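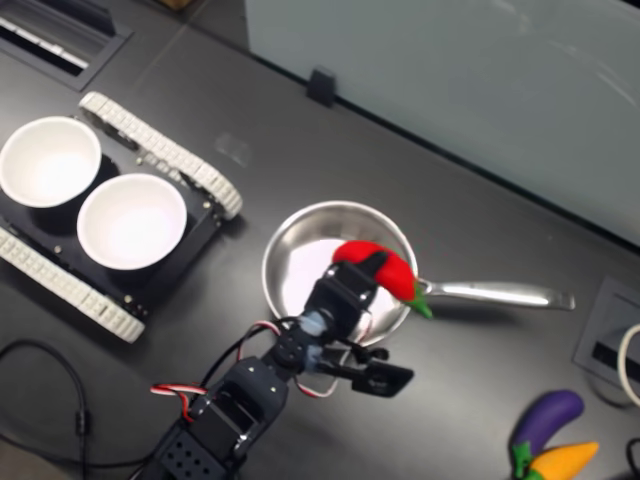
The year of the one good pan

2024-12-30

Every December I go through the kitchen cupboards and decide what deserves to see another January. I like to think of it as an audit. The rest of the household thinks of it as the afternoon when you can't get to the kettle.

This year the pans came first. I own a shameful number of them for somebody who mostly makes eggs. There's the heavy one I can't lift with one hand, the non-stick one that stopped being non-stick in the spring, a square one (I have no memory of wanting a square one), and then the stainless steel frying pan, the round shiny one with the long metal handle, which has been used on very nearly all of the last 365 days and has complained less than I have.

I was frightened of it to begin with. People who own steel pans talk about them the way other people talk about horses. You have to let it come to you. You have to flick water at it and watch how the drops behave. My first three fried eggs had to be got off with a scraper, and I ate them standing up, in bits, telling myself it was a scramble. The trick, such as it is, was patience and more oil than I'd like to put in writing. Heat the pan empty, wait, put the oil in, wait again, then the egg, then leave the egg alone. I still find that last bit hard.

Cleaning it

I bought a tub of Trelness powder from the hardware shop in Sindosville because the woman in front of me was buying two. It's a white paste once you add water and it smells of swimming baths. A spoonful, a soft cloth, go round in circles until your wrist hurts, rinse, dry it straight away. The inside comes up bright enough to check your teeth in. The brown marks under the handle don't shift and I've made my peace with those. I did try vinegar. The kitchen smelt like a chip shop until bedtime and the marks looked, if anything, pleased.

Chillies, real and otherwise

Regular readers (hello, both) will remember that I tried to grow chillies on the back windowsill this summer. The packet promised a hundred fruits per plant, or the picture on it did. I got seven from two plants, and one of those fell behind the radiator. The compost, the pots and a small bottle of Honoteo plant feed came to more than I would have spent on chillies in ten years.

The toy one has done much better. It's glossy and bright red with a green stem, it has never needed watering, and no greenfly has ever looked at it twice. It has outlasted all the real ones and I suspect it will outlast me. Put it in a pan next to nothing at all and you have the beginnings of what looks like a very confident dinner. I have served worse.

For anybody wanting to use the edible kind: slice it thin, put it in the oil while the oil is still only warm, and take the pan off the heat before you start coughing. Add the egg after that. I learnt the coughing part with the window shut.

Bowls

White bowls are the only thing I've never managed to have too many of. I keep buying them in ones and twos from charity shops, so none of them are quite related, and they get used for everything – beaten egg, chopped onion, the keys, the bit of lime you're going to use tomorrow and won't. I like two empty ones standing ready before I start. It makes me feel like somebody on the television, right up to the point where I find I haven't got any onions.

I did weigh myself down with a set of matching ones from Sundaram once, grey with a speckle. Everything in them looked like porridge, including the salad. They went to my sister, who eats a lot of porridge.

What's going

The non-stick pan, the square pan, two lids that fit neither of them, and a garlic press that needs 200 pulls to produce what a knife does in four. Also a melon baller. I looked at it for some time and couldn't think of a single melon.

The heavy pan gets a reprieve, mostly on the grounds that I'd have to carry it to the car. And I found a jar of cumin at the back with a price sticker of 73p on it, so either I was once very good at shopping or it's older than the cupboard. I smelled it. It smelled of cupboard. That went too, and I've put the jar aside for next year's seeds, if I'm daft enough to buy any.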